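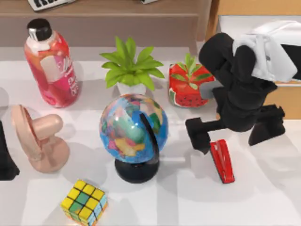 What's the safest way to pay when you order kitchen stuff from a shop you've never used before?

I use a credit card with a low limit that I keep only for online orders. Mine is capped at $400, so if the number ever leaks, there's not much anyone can do with it.

I started this after ordering a set of storage jars from Ostero. The jars came, no complaints, but then I spotted a second charge on my everyday card and spent a whole Tuesday on the phone. Never again!

A few other habits I've picked up:

Type the shop's address in yourself. I skip the links in emails, even the ones that look fine (especially the ones with a big coupon on top).

Check out as a guest if they let you. I don't need a pan lid shop remembering my card.

Take a screenshot of the total before you hit the button. Skotatell once showed me $40 and the receipt came to a bit more – shipping, as I found when I scrolled back.

Turn on text alerts for every purchase. My bank had them switched off, and it took me 2 minutes to find the setting.

I also tape a list of open orders inside a cupboard door, and cross each one off when the box shows up and the charge matches.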